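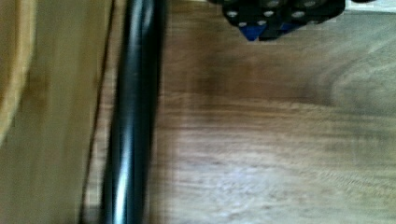
Wood wants very little from you, and most of the trouble in my house has come from giving it more. I have polished, waxed, lemoned and once (briefly) mayonnaised a tabletop, and these are the habits that survived.

## Everyday cleaning

Wring the cloth out until you think it's dry, then wring it again. One drop of dish soap in a bowl of warm water is plenty. Wipe with the grain and go over it with a dry towel before you wander off to answer the phone.

Spray polish makes everything gleam for an afternoon and then collects lint like a sweater. If you've inherited years of it, a rag with a little mineral spirits will lift the film from most varnished pieces. Try the underside first and open a window.

## White rings

A white ring is usually moisture caught in the finish. Lay a cotton dishcloth over it and pass a warm iron across, no steam, a few seconds at a time, lifting to look. Black rings are another matter. Those have gone into the wood itself, and your choices are sanding or a fruit bowl. I own a very nice fruit bowl.

## Sticky drawers

Rub a candle stub along the runners. Bar soap is often recommended, but it draws damp, and my Tatside dresser was worse by October than when I started. If the drawer still fights you, find the shiny spot where it rubs and take that down with 200 grit wrapped around a scrap of wood.

## Rough spots and scratches

- Raised grain after a spill: let it dry overnight, then a light pass with 400 grit, along the grain only.
- Shallow scratches on a dark piece: rub with a walnut half, wait, buff.
- Shallow scratches on a pale piece: leave the walnut in the cake.
- Small dents in bare wood: damp cloth, hot iron, patience.

## Oiling boards and spoons

Food-grade mineral oil, rubbed in and left overnight, up to 3 coats if the wood is thirsty. Olive oil goes rancid, and you'll spend a week blaming the fridge. Spread used oily rags flat outdoors to dry before you throw them out – linseed ones can catch fire by themselves in a heap, and I have no joke for that.

Chairs next, once I find the other clamp.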